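Ring and haze marks in a table finish - strip it, or repair it?
Home Repair > Furniture and Finishes
Posted by brirgate_upstairs

I have a round wooden pedestal table with a glossy reddish-brown finish. It came out of a furnished rental on Brirgate and I have no paperwork for it apart from a paper label under the top that reads Quintero and a stock number, 471. I do not know what the finish is and would like to find out before I put anything on it.

There are two problems. The first is a group of white rings, the largest the width of a dinner plate, where hot dishes were set down without a mat. The second is a dull, slightly sticky area near one edge. A radio with rubber feet stood there for most of a year. The rest of the top is even and hard and I would prefer to leave it alone.

What I have tried so far: warm water with a drop of dish soap, no change. A dry microfiber cloth, no change. Furniture polish from a spray can, which hid the rings until the next morning.

I need to know three things. How do I tell shellac from lacquer from varnish without damaging a visible area? Can the white rings be taken out without stripping? Is the sticky area the same fault or a different one? I have a small workbench, decent light until 6 p.m., and no spray equipment.

4 replies, sorted by votes

brondatley_finishing
Accepted by the poster

Identify the finish first. Everything else depends on it. Work on the underside of the rim or inside the apron, provided the finish there matches the top. Makers often sealed the underside with something cheaper, so look for a spot where the top coat wraps over the edge.

Put one drop of denatured alcohol on the spot with a cotton swab and wait 15 seconds. Touch it with a clean swab. If the finish is tacky or comes away as color on the cotton, it is shellac. If nothing happens, move an inch over and repeat with lacquer thinner. Lacquer will soften and go smooth again as the solvent leaves. Varnish and polyurethane may wrinkle or do nothing at all. Open a window and keep both solvents away from pilot lights.

White rings are moisture held in the film. Dark rings are moisture that has reached the wood, which is a different job and usually does mean stripping. Yours are white, so the damage is in the finish and can normally be reached from above.

In order, mildest first:

Remove the spray polish with mineral spirits on a folded cotton rag. Change the face of the rag often. Silicone from polish will interfere with anything you apply later. Let the top stand overnight.

Dampen a lint-free cloth with denatured alcohol until it feels cool against your cheek and no wetter. Draw it across the ring in one light pass, as though dusting. Lift off at the end of the stroke. Do not stop on the surface. Wait 20 minutes and look again before making a second pass. On shellac use half the pressure you think is right, as the same alcohol that frees the moisture will also dissolve the film. On polyurethane the method does very little.

If a faint ring is left, rub it with rottenstone and light mineral oil on a felt pad, with the grain. It cuts slowly. Wipe and check every few strokes. The rubbed area will be less shiny than the rest, and you will have to bring the gloss back afterward with a fine automotive-type polishing compound that contains no silicone.

For the sticky area, see the next reply. It is a separate fault.

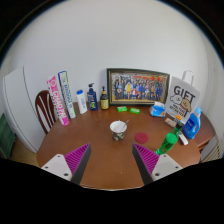

standa_bench disagrees with the order of work given above and would leave the alcohol until last. Oil and rottenstone can be stopped at any point and wiped off. A cloth that is slightly too wet leaves a smear in one second, and on old shellac that smear takes the better part of a Saturday to level. I start with abrasive on every job where the finish is unknown or the owner has not done this before.

On the sticky area: that is plasticizer migration. Rubber and soft vinyl feet contain oils that move into the finish and soften it. Lacquer is the most prone to this and shellac is not far behind. The softening does not reverse fully. Wipe the area with naphtha, leave it uncovered for two weeks in a dry room, and test with a fingernail in a corner of the patch. If the nail leaves no mark, rub it out as you would the rings. If it still takes a print, the softened layer has to be scraped back to hard finish with a sharp card scraper and rebuilt with thin coats, feathered at the edge.

Whatever goes back on that table afterward should stand on felt or cork. Clear silicone bumpers are sold as safe for furniture and I have seen them mark lacquer as badly as black rubber does.

tile_and_timber
Just use mayonnaise and leave it overnight. Worked on my mother's sideboard.

brondatley_finishing
Reply to tile_and_timber

Mayonnaise works to the extent that it is oil. The oil fills the voids in the film and the ring becomes less visible. Petroleum jelly does the same with no vinegar or egg in it. Neither will harm a sound finish, but both have to be cleaned off with mineral spirits before any touch-up coat.

On the order of work, standa_bench has a point for a beginner. I would still use alcohol first on lacquer, where rubbing changes the sheen and the alcohol pass usually does not.

brirgate_upstairs
Update from the poster

Alcohol test under the rim: no reaction at 15 seconds, none at a full minute. Lacquer thinner: soft and tacky, then smooth again once dry. I am treating it as lacquer.

I cleaned the whole top with mineral spirits, which took 11 rags. Two light alcohol passes removed all of the small rings. The largest is reduced to an arc on one side that shows only in low light from the window, and I will rub that out with rottenstone when it arrives.

The soft patch has been wiped with naphtha and is on its two weeks. After four days it still takes a fingernail print, shallower than before. If it has to be scraped I will start a separate thread, as I have questions about whether brushing lacquer will bite into the old film or lift it at the feathered edge.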